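TEXTILES 8: CLOTH IN THE HOUSE
Handout for Week 7 – Folding, Creasing and the Memory of Fabric
Instructor: Wian Joubert

Read this before class. I say so every week, and every week I can tell from the first five minutes of discussion how that went.

1. Where we left off

Last time we got as far as fiber and weave, and most of you can now tell a twill from a plain weave without looking at your neighbor's notes. This week is about what happens to cloth after it leaves the loom and before it gets used, a stretch of time that textile books tend to skip. Cloth spends most of its life folded. A good tablecloth may see daylight a few times a year and spend the rest in a drawer under the napkins.

2. What a crease is

Bend a fiber gently and it springs back. Bend it hard, or hold it bent for long enough, and some of the bonds inside it let go and form again in the new position. The outside of the bend has been stretched, the inside squashed, and the fiber settles into the arrangement. That is a crease.

Three things speed this up: pressure, heat and moisture. You will notice that these are also the three things an iron supplies. The iron does not remove creases by some separate kindness. It makes a new, flat crease over the old one, and the same physics that ruined your shirt in the suitcase repairs it on the board.

Fibers differ a good deal:

Cotton and linen crease easily. Water gets into them, loosens the bonds between the long chain molecules, and lets the chains slide. Linen is the worse of the two and has somehow persuaded people that this is charm.

Wool recovers well. The fiber has a natural crimp and behaves a little like a spring. Hang a wool jacket in a steamy bathroom and many of the wrinkles drop out.

Polyester resists creasing at room temperature, but a crease put in with real heat can be there for good. Permanent pleats depend on this. So do a number of accidents.

Silk sits in the middle and water-spots if you panic.

3. Hard folds and soft folds

A hard fold has been pressed, by an iron or by the weight of a stack. A soft fold has only been laid over. The difference shows when you open the cloth out. Hard folds give a thin, straight line that catches light on one side. Soft folds give a wide, shallow roll that you may lose altogether if you move your head.

The order of folding matters too. In a stack the first fold ends up deep inside the packet and the last one at the outside, so the layers do not bend equally. The inner layer turns a tight corner and the outer layer takes the scenic route. With practice you can look at an opened sheet and work out how it was put away. There is very little money in this skill.

For storage the usual advice is to roll what you can, fold what you must, and refold along different lines now and then. Old linens often split exactly along the fold, where the same fibers have been bent in the same place for decades. Acid-free tissue in the bend helps by making the corner rounder.

4. The Meleck inventory

Your reading is the household inventory from Meleck, a country house whose housekeeper listed 976 pieces of linen and had opinions on most of them. Pay attention to the column headed "how kept." She separates rolled, folded in four, folded in eight, and "left by Fikre," who seems to have been in charge of the upper cupboard and did not share her system.

Note that the best tablecloths were refolded every September. She gives no reason. Section 3 should let you supply one, and I will be asking.

The Flurnar supplement is optional. It covers 80 more pieces from a second house, mostly towels, and reads the way you would expect a list of towels to read.

5. Looking at creases

Light does most of the work. Under a lamp straight overhead, a flat cloth looks flatter than it is. Move the lamp down to one side and every ridge throws a small shadow. This is called raking light, and conservators use it all the time.

Color matters as well. Mid-tones show a fold most honestly. Black swallows the shadow and white bounces light into it. Shiny cloth exaggerates everything.

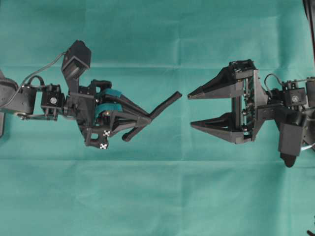
Fig. 1. Faint fold creases in a teal-green cloth. Note the horizontal lines.

When you describe creases in writing, give the direction, then the sharpness, then the place. "Wrinkled" is not a description. I have read it in so many papers that I now see it when I close my eyes.

6. For next class

Bring one piece of household cloth that has been folded in the same way for at least a month. Do not iron it first. Someone always irons it first.

Write one page on how it was folded, working only from the lines. Then swap with a partner and see if they agree. If the two of you differ, keep both pages and bring both.

Also read the first chapter of the Hokora packet, on pleating. Skip the diagrams on the second page, which were copied upside down – I have asked for new ones.

Terms to know: crease recovery, crimp, hand, raking light, hard fold, soft fold, selvage (again)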